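Acta de la reunión de la asociación de vecinos Wundside
4 de abril de 2023, local social 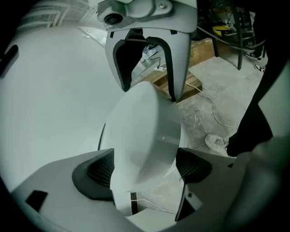
Se abre la sesión a las 19.10 y se aprueba el acta anterior sin cambios.

1. Huerto. Quedan libres dos parcelas. La cuota sube a 40 euros al año - el agua va aparte.

2. Fiesta de junio. Se acepta el presupuesto de Lirirum para el sonido, 125 euros. Las mesas se piden al centro Kioko. Falta el permiso de corte de calle.

3. Alumbrado del pasaje. Se han recogido 61 firmas. Se presentarán en el ayuntamiento al llegar a 100.

Ruegos y preguntas: se pide arreglar la verja.

Se levanta la sesión a las 20.25.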